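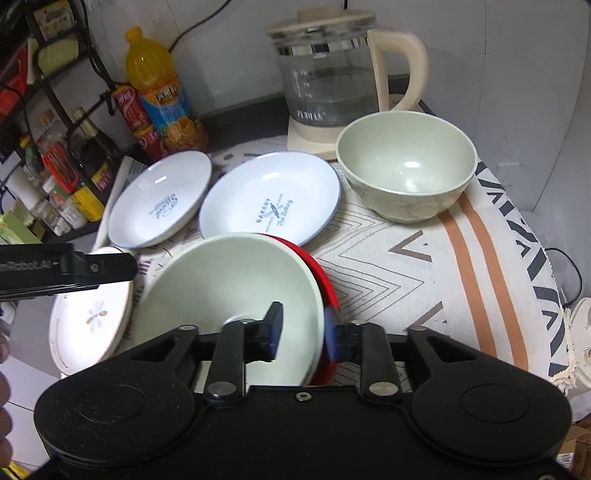

Stop buying grippers off the spec sheet

I have now spent most of October with two hand-held grippers and a stack of dishes, and I want to get this down before the next box arrives and I forget what annoyed me.

Short version. Grip force is the wrong number to shop by. Stroke is nearly the wrong number. What you want to know is what the fingertips do at the rim of a bowl, and no vendor prints that.

Background, quickly. We collect tabletop demos, kitchen stuff mostly, clearing and stacking. Person holds the gripper, does the task, the data goes off to train an arm that has a related set of jaws on it. So the hand-held thing has to be good twice. Good in a person's hand for a long afternoon, and good as a stand-in for what the arm will have later. Reviews always test one of those. Usually the second, on a bench, with a foam cube.

I hate the foam cube. Everything picks up a foam cube.

The two I had were the Esteo and the Skiketti. The Esteo is the cheaper one, parallel jaws on a rail, pretty much what you picture when somebody says gripper. Skiketti swings its jaws on links. On paper the Esteo wins. More force, wider opening, straight line travel so the math is easy. I went in assuming we'd order the Esteo and I had the form half filled out.

Then bowls.

A bowl is a mean object. You mostly can't grab it around the outside, too wide, so you take the rim: one finger in, one finger out, close on the wall. Which sounds like nothing. But the wall slopes, so the inside finger and the outside finger are never meeting a flat thing, and if the pads are stiff you get contact along one little line and the bowl hinges on it. Lift, and it swings down like a trapdoor. The Esteo did this over and over. All that force and it just hinged harder. Squeezing more made it worse on the glazed ones, the pad would skate up the slope and let go at the top.

The Skiketti has softer pads and a hair of give in the links and the bowls mostly came up level. Mostly! It's no miracle. Out of 16 tries on our steepest bowl it lost two, and I think one of those was me being tired. Esteo lost 9. Same bowl, same table, same me.

Now someone will write in and say 16 tries is not a sample. Sure. Run it yourself then. I would be thrilled if anybody ran it. My complaint is that the entire field picks hardware off numbers that have zero tries on a bowl behind them.

Plates next. Plates are where I changed my mind about something. I'd always figured plates were a force problem, heavy, flat, lots of leverage on the pad. And the Esteo did do better once it had hold of one, I'll give it that, a dinner plate held out sideways stayed where you put it. The Skiketti drooped. You can see the plate tip sink a bit as you lift. But getting hold of the plate is the whole job. Plate sitting flat on a table, rim maybe a finger's width up, and you've got to get one pad under there. The Esteo pads are blocky and they catch the tablecloth. Take the plate, take the cloth, take everything on the cloth. We did that once with a full table and once was plenty.

Which brings me to the tablecloth. Use one! Test on one. So many of these comparisons are done on bare white board and then people are suprised when the thing goes into a home and can't cope. Cloth wrinkles. Cloth has pattern, and pattern is rough on the camera side too, zigzags and stripes everywhere, edges all over the place that aren't edges of anything you want to pick up. I don't have good numbers on that part yet. Gut feeling only, that the busy cloth makes lousy tracking show itself early, and I'd sooner know in week one.

Same goes for clutter. Leave the bottles out. Leave the kettle on the table. If your test area has one object in the center of it you are testing a magic trick.

Okay, cameras, since we're here. Both tools carry a camera looking down over the jaws. The Esteo one sits low and close and gets a gorgeous view of its own fingers. Great for the last bit of the grasp, useless before that. You come in on a stack and it has no idea there's a second stack. Skiketti mounts higher with a wider lens, so the jaws take up the bottom of the picture and you still see out to the back of the table. It's tilty and bent at the corners and I don't care. I'd rather have ugly and wide. My one gripe is that the jaw housings are fat, and they block stuff low down, so something close to your wrist can just vanish. You learn to come in from a bit further back. Whether a policy learns that too, ask me in a month.

Weight. The Esteo is 400 grams heavier once the battery's in. Doesn't sound like a lot. After 15 minutes your demos get worse, and I mean visibly, elbows down, little corrections everywhere, and all of that goes into the data and the arm learns to be tired. I have never once seen operator fatigue in a gripper review. It should be the first line.

Trigger feel, also never mentioned. The Esteo trigger has a dead zone at the start and then grabs. So you can't do slow. People compensate by hovering, waiting, then snapping shut, and then you've got a dataset full of snapping. The Skiketti trigger is mushy but it's honest mush, the jaws go where your finger goes.

Things that are bad about the Skiketti, so I don't sound like I'm on the payroll. The pads wear. The pivots want checking, one of ours worked a little loose and I only noticed since the gap looked off when closed. Because the jaws swing, the tips move forward and back as they close, and anyone modeling it as a parallel gripper is going to be wrong by a bit everywhere. The software that comes with it is awful, just awful, crashed on me twice while writing this. And replacement pads ship slow.

I would still take it. And this is the actual arguement I'm trying to make, it's not about these two boxes. A worse spec sheet made the better tool, for our job, and we would've never found out if the Esteo order had gone through a week sooner. We've got the old Heser jaws in a drawer from exactly that kind of purchase. Beautiful numbers. Can't pick up a saucer.

So what would I like vendors to publish. Rim grasp on a sloped wall, with the number of drops. Flat plate off cloth. How long one person can hold the thing before they want to put it down. The view from the camera with the jaws open and the jaws closed, raw, no cropping. Doesn't need a standard or a benchmark with a logo. A table and some dishes. It'd cost an afternoon.

And buyers, us, we need to quit sorting the comparison page by newtons. I did it too. I had the form half filled out.

Next one in is the Snorradóttir, three fingers, very pretty, spec sheet as long as my arm. It says it can hold an egg. They all say egg. It's getting the bowls first, then plates, and the egg can wait.

Posted 15th October. Will fix the typos later probably.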